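4 Mise en service et réglage du programme

4.1 Avant le premier cycle

Le sèche-linge à condensation Istness se règle depuis le bandeau de commande. Les réglages décrits dans ce chapitre restent en mémoire après une coupure de courant, à l'exception du départ différé.

Attention – L'appareil doit reposer à la verticale depuis au moins 2 heures avant le premier branchement. Ce délai s'applique aussi après un déménagement ou un transport incliné.

1. Retirer les cales de transport du tambour et les conserver avec la notice.
2. Vérifier l'horizontalité à l'aide d'un niveau posé sur le plateau, dans les deux sens. Corriger avec les pieds réglables, puis bloquer les contre-écrous.
3. Laisser un espace libre de 20 mm de chaque côté et de 50 mm à l'arrière.
4. Essuyer l'intérieur du tambour avec un chiffon humide.
5. Brancher l'appareil sur une prise murale avec terre. Ne pas utiliser de rallonge ni de multiprise.
6. Appuyer sur Marche. Le voyant du réservoir s'allume puis s'éteint.

Si le voyant du réservoir reste allumé, retirer le réservoir et le remettre en place jusqu'au déclic. Si le défaut persiste, voir le chapitre 7.

4.2 Tri et préparation du linge

Le capteur d'humidité mesure la conductivité des textiles au contact des ailettes. Une charge hétérogène fausse la mesure : les pièces fines sont trop séchées, les pièces épaisses restent humides aux coutures.

1. Lire l'étiquette d'entretien de chaque article. Un carré contenant un cercle barré interdit le passage en machine.
2. Séparer le coton, les synthétiques et les articles délicats.
3. Mettre à part les articles portant un flocage ou un marquage transféré. Les retourner sur l'envers et choisir le programme Synthétiques, température basse.
4. Fermer les fermetures à glissière, nouer les cordons, vider les poches.
5. Déplier chaque pièce avant de la déposer dans le tambour. Les draps et housses se chargent en dernier.
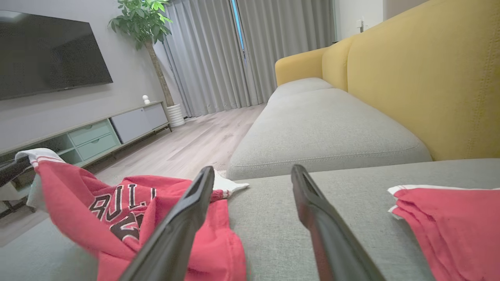 Note – Les articles de sport en polyester retiennent peu d'eau. Mélangés à du coton, ils sont secs bien avant la fin du cycle. Les sécher séparément ou les retirer pendant la pause (voir 4.4).

Attention – Ne jamais introduire d'articles souillés par de l'huile, de l'acétone, de l'essence ou un détachant. Risque d'incendie. Les pièces en mousse de caoutchouc, les bonnets de douche et les textiles imperméables sont également exclus.

4.3 Choix du degré de séchage

Le degré de séchage se règle avec la touche Niveau. Trois valeurs sont disponibles : Prêt à repasser, Prêt à ranger, Extra sec. La valeur d'usine est Prêt à ranger.

1. Tourner le sélecteur sur le programme voulu.
2. Appuyer sur Niveau jusqu'à l'affichage de la valeur souhaitée.
3. Pour corriger durablement l'humidité résiduelle, maintenir Niveau et Départ enfoncées ensemble. L'afficheur indique C0.
4. Choisir C1 ou C2 avec la touche Niveau, puis confirmer avec Départ.

C1 prolonge légèrement la phase finale. C2 est réservé aux eaux très douces, dont la faible conductivité provoque un arrêt prématuré. Le réglage s'applique à tous les programmes automatiques, mais pas aux programmes minutés.

4.4 Pause et ajout de linge

1. Appuyer sur Départ/Pause. Le tambour s'arrête et la porte peut être ouverte.
2. Ajouter ou retirer les articles. Les parties métalliques et le linge peuvent être chauds.
3. Refermer la porte, puis appuyer de nouveau sur Départ/Pause.

Après un ajout, la durée affichée est recalculée. Une variation importante est normale pendant les premières minutes.

Attention – Ne pas couper l'appareil avant la phase de refroidissement. Si l'arrêt est inévitable, sortir immédiatement tout le linge et l'étaler pour évacuer la chaleur. 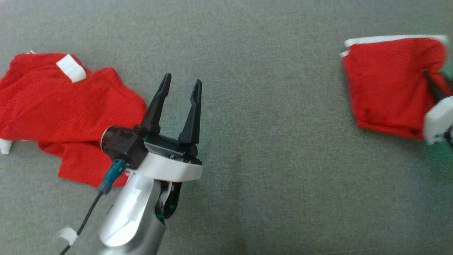 Istness – Service Documentation technique, Sirkham

4.5 Départ différé

Le départ différé se programme par pas d'une heure. Le retard maximal est de 17 heures.

1. Sélectionner le programme et le degré de séchage.
2. Appuyer sur Différé jusqu'à l'affichage du retard.
3. Valider avec Départ/Pause. Le décompte commence.

Pour annuler, tourner le sélecteur sur Arrêt. Une ouverture de la porte suspend le décompte ; il reprend après fermeture et nouvel appui sur Départ/Pause.

Note – Du linge humide laissé longtemps dans le tambour se froisse et prend une odeur. Préférer un retard court pour les serviettes.

4.6 Fin de cycle

Le signal sonore retentit et l'afficheur indique 0:00. La fonction Anti-froissage fait ensuite tourner le tambour par intermittence, jusqu'à l'ouverture de la porte.

1. Sortir le linge et contrôler que le tambour est vide.
2. Retirer le filtre à peluches, l'ouvrir et le nettoyer à la main ou avec une brosse souple.
3. Vider le réservoir d'eau de condensation. Cette eau n'est pas potable.
4. Remettre le filtre avant toute nouvelle utilisation.
5. Tourner le sélecteur sur Arrêt et laisser la porte entrouverte.

Les modèles équipés du kit de vidange Skostier évacuent l'eau directement à l'égout ; l'étape 3 ne les concerne pas. Contrôler toutefois une fois par mois que le tuyau n'est ni plié ni écrasé.

Pièces d'usure : filtre, joint de porte et courroie Rathnayake, à commander avec le numéro de série figurant sur la face intérieure de la porte.

Rédaction du chapitre 4 : Kedir Gebreyes. Révision de juin.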